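Let people see the robot do nothing for a while

By Orla Tully
Jan 19, 2022

I went to the Endex open day in Wuncombe expecting a show, and I came home wanting every robotics lab in the country to copy it.

You know how these days usually go. A big arm waves, a ball gets thrown, the children clap and you leave with a pen. Endex had none of that. Elis Morgan, who runs the simulation side, sat 13 of us down in front of a screen and let us watch a simulated gripper from the robot's own end of things, looking out past the fingers at a dark brown surface. Then he handed over the controls (to us!) and went to put the kettle on.

I loved it. Without a shiny arm to gawp at, you start to notice the part that matters, two plain grey fingers and the thin gap between them. A retired joiner beside me argued for 11 minutes about how far they ought to open before reaching for a dowel, and Morgan took notes. I have been to product launches with less good talk in them.
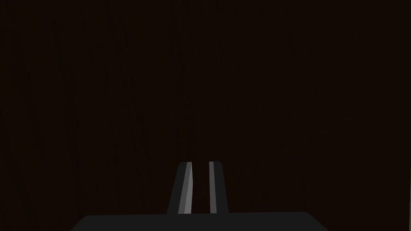 Why simulation belongs on the tour

Some visitors felt short-changed. One man told me he could have watched a screen at home, and I do see his point – he had driven 26 miles. But a lot of the learning happens in these plain, dim little worlds, where a bad grasp costs nothing and you can have another go straight away. Hiding that behind a polished routine gives people a false idea of the work, and I think it makes them more nervous of robots too.

My one grumble is that the session was too short. Four turns each went by in a flash, and mine were all dreadful. Morgan hopes to run another in August, with longer slots and a second screen. I've already put my name down, and so has the joiner.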